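Magazine > Health > Features

Search this site Enter keywords Go

The Long Way Back From a Small Cut

Vilhjálmur Hallgrímsson was opening a can of paint with a kitchen knife when the knife slipped. The cut ran across the base of his left thumb. He wrapped it in a dish towel, drove himself to the clinic in Pescombe, and was home in time for supper with a bandage and a sheet of instructions.

"I thought that was the end of it," he says. "It was the part I remember least now."

That was in August. He is 65 and has worked with his hands most of his life, first on boats and then repairing furniture. The wound closed without trouble. What followed was a stretch of stiffness, odd tingling and a scar that stayed red and raised long after he expected it to fade.

Most of us learn as children that a cut gets cleaned, gets covered and goes away. The skin does close fairly fast. The repair under it takes far longer. In the first days the body stops the bleeding and sends in cells to clear out damaged tissue and germs. New tissue then fills the gap, and the edges draw together. After that comes a slow phase in which the body rebuilds the scar from the inside, and this can go on for a year or more.

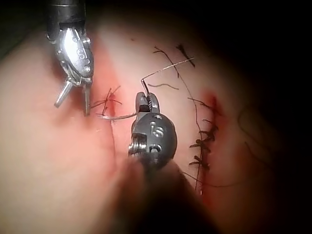

Hrefna Ásgeirsdóttir has spent much of her working life on that slow phase. She is a hand therapist, and her practice, Foster, takes up the ground floor of a former bakery on the road out of Pescombe. Her patients have usually been told that they are healed. Many of them can't make a fist.

"They come in and they apologize," she says. "They say it was only a small cut. But a hand has very little spare room in it. If the scar sticks to something that is supposed to slide, you feel it every time you reach for a cup."

Scar tissue is made of much the same material as the skin around it, but it is laid down in a different pattern. It is less stretchy and has no hair or sweat glands. A mature scar is strong, though it doesn't quite match the strength of the skin it replaced. Over a joint, even a thin line can pull.

Her work looks simple from the outside. She has patients rub the scar with plain lotion, pressing hard enough to move the skin. They bend and straighten each finger, then do it again after lunch. Some wear a soft silicone sheet at night. When Hallgrímsson first came in, she gave him a jar of dried beans and told him to bury his hand in it and move his fingers. He kept the jar next to the television.

Progress was uneven. One week he could hold a chisel, and the next he couldn't turn the key in his front door. Cold mornings were bad. His grandson Marty, who is nine, took over the job of reminding him and was strict about it.

A good deal of the outcome is settled early, by where the cut falls and how it is brought together. Surgeons like to follow the natural creases of the skin when they have the choice, but a kitchen knife pays no attention to creases. Depth matters too, and so does the way the two sides meet.

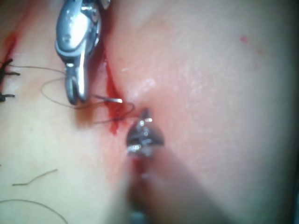

Closing a wound well is a skill that takes years to learn, and people once learned it largely on patients. Practice now often starts on stand-ins, from pigs' feet to pads made to resemble skin. The pad in the photograph has a narrow incision with red smeared along its edges, and next to it the surface rises in a smooth mound. Real skin can be just as uneven, especially when it is swollen. If one side is left sitting higher than the other, the step may still show when the scar is old.

Patients have some say in the result as well. Ásgeirsdóttir's advice is short. Keep the wound clean and covered while it closes. Don't pick at it. Keep the new scar out of the sun, or use sunscreen, so it doesn't darken. Don't smoke. Ask when it is safe to start moving, and then move. Spreading redness, heat, pus or a fever should be seen by a doctor right away.

She is less keen on the creams. The drugstore in town has a full shelf of them, and patients bring in tubes they have paid a lot for. She tells them the rubbing probably does more than whatever is in the tube.

Hallgrímsson is back in his workshop most mornings. He is putting new legs on a table for a neighbor and has been slow with it. The scar has gone from red to a pale pink, and the tip of his thumb still feels, he says, like it has a sock on it. He opens paint cans with a screwdriver now. The beans are back in the kitchen cupboard, and Marty has asked that they not be made into soup.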